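Workshop Tips: Looking After Large Paving Slabs
Suqin Qiu
2019-07-12

Most of the letters after the April page were from people with a new patio or a paved side yard who wanted to know how to keep it from going blotchy. The same few jobs cover nearly all of it, whether you have a strip by the back door or look after the front of an office.

Sweeping. Use a stiff outdoor broom and work across the joints, not along them. Sweeping along a joint pulls the sand out. Do it when the slabs are dry. Damp grit smears and leaves a gray film that takes longer to get off than the dirt did.

Washing. A bucket of warm water with a squirt of dish soap is enough for most marks. Scrub, leave it five minutes, rinse. Keep vinegar and other acids away from concrete and limestone. If you use a pressure washer, hold the wand low and keep it moving -- a narrow jet held in one spot will cut a line you can't sand out.

Dark patches. Large plain slabs show every one. Faint blotches are usually moisture coming up from the bed or old soap that was never rinsed. Rinse twice and wait a week before you buy any kind of cleaner. For oil, cover the spot with cat litter, grind it in with your shoe, and sweep it up the next day.

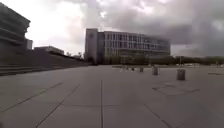
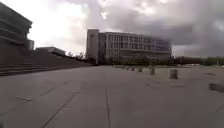
Large slabs with thin dark joints and a row of short bollards. Both views show the faint patches that plain gray paving picks up.

Joints. Check them in spring and again before the leaves come down. Push a putty knife in; if it drops more than 2 inches, top up with dry jointing sand. Pour the sand on, brush it in from two directions, tap the slab edges with a rubber mallet and brush again. Weeds come out best the day after rain. An old bread knife works better than most of the hooks sold for the job.

The small patio I did in Dinville has 49 slabs and took one bag of sand. The yard at Plistbridge has 300 and I stopped keeping track of the bags.

Rocking slabs. Stand on each corner in turn. If one moves, lift the slab with two flat bars, scrape out the high spot underneath, add a little sand and set it back. Don't try this alone with anything bigger than a stepping stone.

Bollards and posts. Dirt collects in a ring around the base where the broom won't reach. Use a dustpan brush first, then a wet scrub brush. Wipe the flat tops too. Water sits there and leaves a tide mark.

Outside steps. Start at the top and sweep down. On wide, shallow steps the grit packs into the back corner of each tread, so go along it with a hand brush before you rinse.

Sealer. Wait until new concrete has had 28 days at least, and test a slab in a corner first. Two thin coats. Read the can for drying time and keep the dog in.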